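What Is Marble?

Marble is a kind of rock. People have used it for more than 2,000 years to make statues, floors and buildings. Today you can also find it in bathrooms and kitchens.

How marble forms

Marble starts out as another rock called limestone. Many kinds of limestone are made from the shells of tiny sea animals. When the animals died, their shells sank to the bottom of the sea and piled up in layers. Over a very long time, the layers were pressed into rock.

Sometimes limestone gets buried deep underground, where it is very hot and the weight of the rock on top is huge. The heat and pressure change the limestone. Its grains grow into new crystals that lock together tightly. Now it is marble. Rocks that change in this way are called metamorphic rocks.

Where the lines come from

Pure marble is white. Most marble has other things mixed into it, such as clay, sand or iron. These make it gray, pink, green, brown or black. The lines that run through it are called veins. Many counters made from other materials have a marble pattern too.
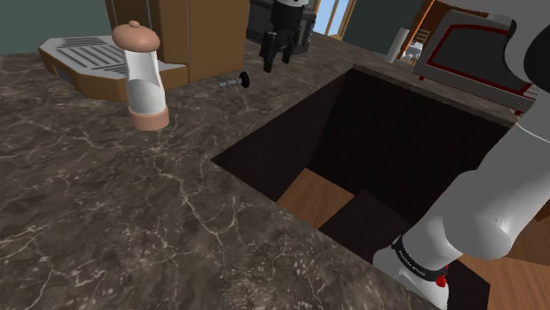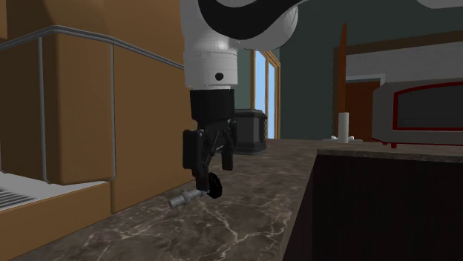 Dark counters with a pale marble pattern

Why does marble feel cool when you touch it?
Marble carries heat away from your hand faster than wood does, so your skin feels cooler. Some bakers roll out dough on marble to keep the butter in it from melting.

Getting marble out of the ground

Marble is dug from a big open pit called a quarry. Workers at the Pradeck quarry cut it with long wires that have bits of diamond on them. One block can be 10 feet long. Saws then slice the block into flat slabs, and machines polish them until they shine.

Words to know

Quarry: a place where stone is dug up
Slab: a flat, thick piece of stone
Vein: a line of a different color in a rock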